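Nustell Robotics Club: Recording Practice Runs for the Coffee Task

February 2024

These steps are for club members who have finished the arm safety sheet. The goal is a set of 50 clean practice runs before we start on the Pundari challenge rules. Plan on roughly 27 minutes to set up the first time.

1. Start the arm
Switch on the power supply, then open the control program on the bench laptop. Send the arm to its home position and open the gripper all the way. If a finger sticks, loosen its screw a quarter turn and try again.

2. Check the wrist view
Look at the live wrist picture before you record. Both fingertips should show, with clear tabletop between them. Check the tank too. It needs water in the lower part, but don't fill it to the top.

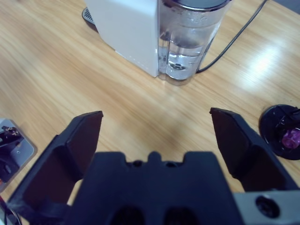
3. Set the speed
Keep the speed setting at 200 for practice. Faster runs go in a separate folder.

4. Place the glass
Stand the glass on the grate of the drip tray. Keep the tabletop in front of the gripper clear, and leave the blue tray on the left. Open the gripper again and bring the wrist back over the table.
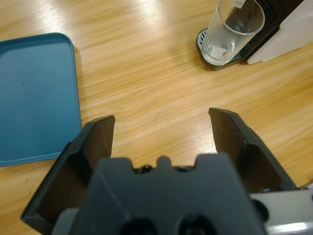 5. Record and save
Press R to start and R again to stop. Name the file with your initials and the run number. Delete any run where the arm touched the machine's housing. The shared drive is in Room 322, and the login is taped inside the cabinet door.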